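Print this page | E-mail this page

About Vorkach

We write working rules for robot arms that handle other people's belongings, and we test those rules before we charge anyone for them. The second half of that sentence is the unusual part. A great deal of what passes for good practice in this trade was copied from somebody's slides and never tried on a table.

Phones and chargers take up most of our bench hours at present. 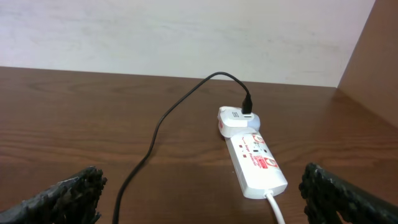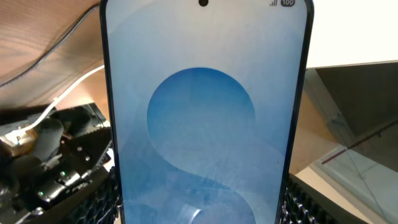
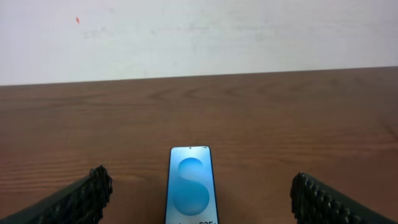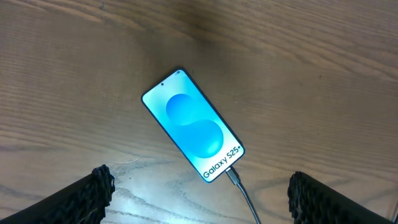 Orla Madigan and Raed Salameh started Vorkach after several years of auditing automation projects for insurers. They had read plenty of safety binders. Few of them said what an arm should do with a cable. The binders covered fences, stop buttons and signage at length, then went silent at the point where a gripper closes on something that costs money and belongs to a customer.

Our handling code, Skunar, is now 27 pages long. It used to be 97. Widad Majali took out every rule that could not be checked by a person standing next to the machine, and most of the adjectives went with them. "Handle with appropriate care" was the first to go. If you can't fail a rule, you can't pass it either.

Some of what is left:

Trace the cord before you plan the path. An arm that knows where the phone is and has no idea where its lead runs isn't ready to move.

Treat anything plugged in as live, whatever the work order says.

Grip by the edges. A screen is not a gripping surface, even for soft pads.

Open wide and stop before closing in. Operators complain that this is slow, and they are right. It stays in.

Write down the misses. A log with no misses in it gets sent back.

A client who adopts Skunar runs 200 trials in front of one of us, on its own bench with its own clutter. We don't accept video. Jad Abou Jaoude supervises the trials and Raed Tannous reads the logs, and the two of them are not allowed to discuss a client until both have filed. People ask whether that is excessive. Perhaps it is, but we have seen what happens when the person who likes the customer also does the scoring.

We do not issue a certificate. We are asked for one nearly every month, usually by a sales department. You get a dated report with the failures on page one, and you may publish it whole or leave it in a drawer. Quoting one cheerful line from it is a breach of contract.

There are 7 of us. We take no money from gripper makers or arm makers, and we don't sell hardware. We are also wary of our own rules. Skunar is reviewed every January, and any rule that hasn't caught a fault in two years has to be defended by whoever wrote it. Orla has lost that argument more than once.

To ask for a copy of the code or a place on the trial calendar, write to the office. Please tell us what your machine handles and what it last dropped.

Last updated: January

This site uses cookies to remember your settings. Accept | Manage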